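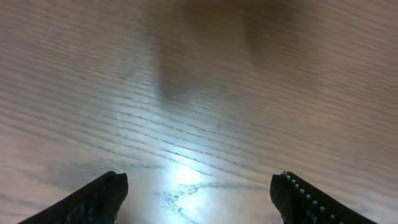

Wirkel say their new Surnis fingers will close on anything down to the thickness of a bank card, and I have learned to read that sort of sentence slowly. I have had a pair fitted for two weeks now, next to the Nadar ones I normally use. The pads are the selling point. They have a faint mesh-like texture on the inner faces, which is meant to bite without marking whatever you pick up. Fine, but my first gripe is with what the wrist camera makes of my table. With the fingers open, a patch of white glare sits right in the gap, next to a dark blotch in the grain, and that gap is where I most need a clean view. No finger design fixes that, and the brochure doesn't bring it up.

So, the numbers. I ran 19 tries at lifting a flat steel washer with the new fingers and got 10. The old pair got 10 as well. I did wonder whether I had mixed up my notes, so I went back through them after lunch. I hadn't.
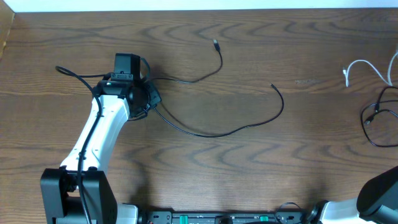
Softer things went better. A folded cloth came up every time, though the Nadar fingers manage a cloth too, and they didn't cost me 700. Perhaps the pads will show their worth once the old ones wear smooth – ask me in September.

What bothers me more is the cabling. A good finger is no use if a lead tugs at the wrist halfway through a reach, and I'd take a tidier cable kit over any new pad.

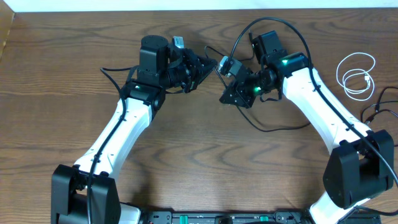 I still want to try passing a part from one arm to the other, which Wirkel's page calls effortless. I have heard that word before, from the people at Zurkach, about a controller I later sold at a loss. The Surnis pair stay on until then, mostly to save me the bother of swapping them back.

© Notes from the Bench | Contact | Back to top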